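# Handout 6: Looking after the hand-held gripper pair

Course notes, Wanting Fang. Bring these to the bench along with your Heltum log sheet.

Last time we got through calibration, so now comes my favorite part: keeping the pair healthy! A gripper that opens smoothly is a joy to use, and most of what goes wrong with ours you can feel in your fingers well before it shows up in the data.

## Before each session

1. Wipe both finger pads with a damp lint-free cloth. Go along the ridges, then across them.
2. Open and close each gripper ten times, slowly. Listen at the pivots. A dry click means one drop of oil, and one drop only (Jingyi Tian will show you her trick with a toothpick).
3. Check every screw you can reach. Snug is enough; the threads strip easily.
4. Look straight down at the fingertips while you close them. The two pads should meet along their whole edge.
5. Clean the lens last, with a fresh cloth.

## Pads

Swap pads as a set, left and right together. Our longest-lived set on the Ridach bench lasted 2833 cycles, and the worst one gave up at 494, after somebody stored it pressed against a hot radiator. Write the cycle count on the bag when you take a set off.

Dark clothing is a great test of a fresh set. Folded hoods, zipper pulls and thick seams all ask different things of the pads, and you learn a lot from one jacket.

## Lining up on a garment

Start with the fingers apart and come in over the garment before you close on anything. Keep your wrist loose! If one side lags as you close, stop and go back to step 2.

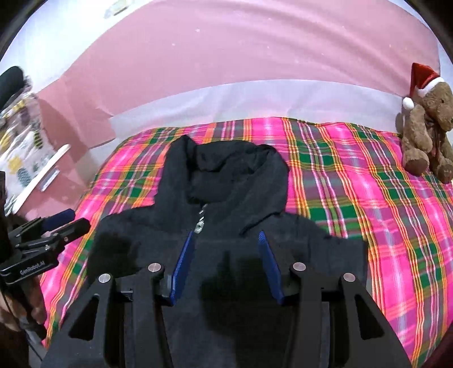

*Fig. 1. Fingers apart over a black hooded jacket, blue pads leaning toward each other. Second gripper at left.*

## For your log

- Cycle count at start and end
- Pivots oiled, and which ones
- Any gap between the pads, measured with the feeler gauge
- Bag number of the old set, if you swapped

Read the Harum notes on linkage play before we meet again, up to the section on worn pins.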